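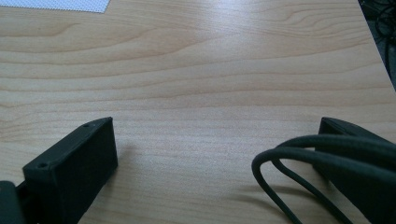 Search products, parts, manuals

Dritov Long-Arm Booklet Stapler

Reading time: 4 minutes

The Dritov is a stapler with a very long arm, made for people who need to put a staple in the middle of a large piece of paper and have run out of clever ways to do it with a short one. If you have ever opened an ordinary stapler flat, laid your booklet over a slab of foam, thumped it and then bent the legs down with a butter knife, you are the customer we had in mind.

It suits zines, orders of service, school concert programs, parish newsletters and the sort of family history that is going to be handed out at Christmas whether the family likes it or not.

What it does

You fold your sheets, open them out again, lay them along the bed with the crease over the anvil and press. The staple goes through the spine and closes flat on the inside. Move along, do the other one, fold, next. The arm reaches far enough to staple the spine of an A3 sheet folded to A4, in either direction. It won't staple the centre of a bedsheet, and we mention this only for the gentleman who sent us one.

The paper stop slides along a ruled bar and locks with a thumbscrew. Please lock it. An unlocked stop creeps along by a hair with each press, and by the end of a long run your staples will have wandered off the crease and into the poetry.

Working capacity is six sheets of 100 gsm paper plus a light card cover. That gives you 24 inside pages, and few newsletters have been improved by going past that. It will go through more if you lean on it. It will also eventually bend, and our repairs bench can tell.

Staples

Takes standard staples with 6 mm legs. We sell the Srisuk brand in boxes of 2000, in silver or a coppery colour that looks very smart on brown card and costs a bit more for the privilege. Other brands work, provided they're the same size. Half-used strips of mystery staples from the back of the kitchen drawer work right up until they don't, usually on the cover with the gold ink.

The magazine opens from the rear. Pull the follower back, drop the strip in legs down, let the follower go gently. If you let it go with enthusiasm it makes a noise like a mousetrap and the dog leaves.

The details

Body: pressed steel, enamelled grey or a green we call Evport because the sample tin had that on the lid
Base: steel with a rubber foot at each corner
Anvil: hardened, fixed position, no pinning setting
Paper stop: adjustable, with a scale in millimetres
Staple leg: 6 mm
Spare anvil: available separately
Warranty: two years, home and small office use

The scale is in millimetres only. We've had requests for inches and have given them the consideration they deserve.

Setting up for a run

Do a dummy copy first, in plain paper, with the same number of sheets. Mark where you want the two staples, slide the stop until the crease sits dead over the anvil, and lock it. Staple the dummy, fold it, and have a proper look. If the crease sits to one side of the staple, shift the stop by half that distance and try again. Everybody skips the dummy once.

Fold with a bone folder or the back of a spoon before you staple, then again after. Thick card should be scored. If the grain of the card runs across the spine it will crack no matter how nicely you ask, so buy card with the grain running parallel to the fold. The shop will tell you which way it goes, or at least will look at it thoughtfully.

Jams

Mostly the cause is a broken strip that has gone in with a tilt. Open the magazine, take everything out, hold the front down towards the bench and press a couple of times. Pick out the bent one with tweezers. Don't oil the driver. Oil on a driver becomes oil on a booklet, always at the same spot, like a signature.

If the staple legs close unevenly, the anvil is worn or loose. Tighten the two screws underneath. If that doesn't fix it, order the spare, which takes a small Phillips screwdriver and a short amount of swearing.

Delivery and returns

Sent from our Gidusstead warehouse in a carton much longer than you're expecting. It doesn't fit in a parcel locker. Orders placed after December 20, 2020 will go out in the new year, when Fulgencio Lorente is back at the packing bench and in a better mood. Return it unused within the month if it isn't for you. Boxes of staples can come back too, if the seal is still on.

Comments

marg_prints
Bought the green. Did the whole choir program in one evening, after three years of the foam and butter knife method. Arm was a bit sore but it was my own fault for volunteering.

Tweed & Ditto
Does the stop come off altogether? I do landscape booklets and it gets in the road.

Dritov shop
It does. Undo the thumbscrew and slide it off the end of the bar. Put the thumbscrew somewhere sensible, they're a devil to find in carpet.

oldfolio
Good stapler. Would still like inches.

pen_and_pulp
Mine was off to the left by a whisker out of the box. Shifted the stop like it says and it's been fine since September. Copper staples are worth it.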